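Sealing a bench top, second attempt

Sat 28 March

The first coat failed inside a year. It was a hardware-store mineral oil, applied generously and never topped up, and by last winter the grain near the sink had gone grey and furry. I sanded back to clean timber over two evenings and started again with a hardwax oil from Levness.

Coverage on the tin is optimistic. I used 142 mL on the first coat, measured by weighing the tin before and after, and less on the second. Work it in with a white pad, wait, then buff off everything that hasn't soaked in. Any film left on the surface will stay tacky for days. 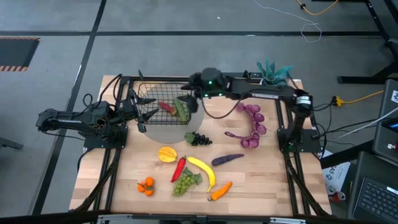
Grit matters more than brand. Going past 180 before a hardwax oil closes the surface and the finish sits on top, so I stopped at 150 and dealt with the raised fibres by hand. Butcher block like the light-coloured top under the wire mesh basket is made of glued strips, and each strip takes up oil at its own rate – expect a patchy colour after coat one and a more even one after coat two. End grain wants a third coat.

Benoît Lecomte wrote to ask whether I'd tried the Sadulik two-part product. I have, on a shelf. It cures faster and resists vinegar better, but the mixed pot is usable for almost 2 hours at best and the leftovers go in the bin. For a small job that's poor value.

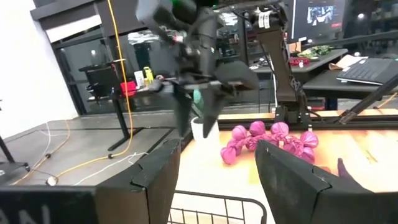
Pink rope toy on the tabletop, under warm light.

Colour is hard to judge under warm globes. Check it in daylight before deciding on another coat, and check it low, with your eye near the level of the surface, where missed buffing shows as dull streaks.

Cure time is the other trap. The top is dry to the touch overnight but I kept water off it for a full week, and used a board for anything hot for a fortnight after that. Offcuts finished at the same time are sitting in the shed with coffee, beetroot and soy sauce on them. Results when I've wiped them down.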